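4.2 Internal links and return visits

We now turn to the result that surprised us most. The Wellberg sample holds 232 posts from small personal blogs, each at least 400 words long, and we had expected the length of a post to be the best guide to whether a reader would open a second one. Length did very little. What mattered was where the first internal link sat. Posts with a link to older work in the opening third held on to readers far better than posts that saved every link for a "related reading" box at the bottom, and the pattern was strong in both the Danance and Lestden subsets!

We coded link position by hand for all 232 posts. Of these, 122 had at least one link in the opening third. Sidebar and menu links were left out, as were links that pointed back to the same page. Anchor text was kept for the later analysis in Section 5, where we look at wording (a topic that deserves a paper of its own).

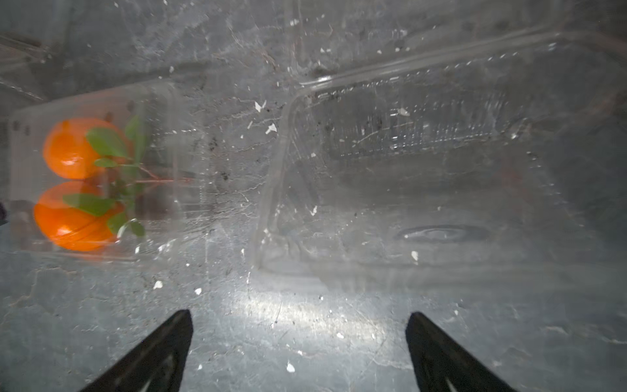 Figure 3. Clear plastic clamshell container in a scuffed storage bin.

The Saraç subset behaves a little differently. Its 40 posts are mostly recipes, and many readers leave as soon as they have the ingredient list, wherever the links are placed. Even so, the few recipe posts that linked early to a basic technique, such as making stock, did very well, and we would love to see this tested on a larger set of food blogs.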